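Fleury Keepsake Urn, Brushed Steel
1 min read

The Fleury holds up to 115 cubic inches of cremated remains. The threaded lid takes a 2 mm gasket, supplied. Engraving is limited to 32 characters per line.
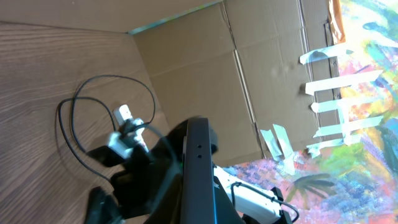
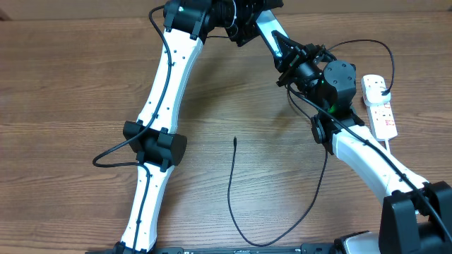 Gerardo Rizzi writes that the lid should be closed by hand only, as a wrench marks the finish, and that dates engrave more clearly than script names at this size.

Engraved orders cannot be returned. Velvet bag sold separately by Halumik.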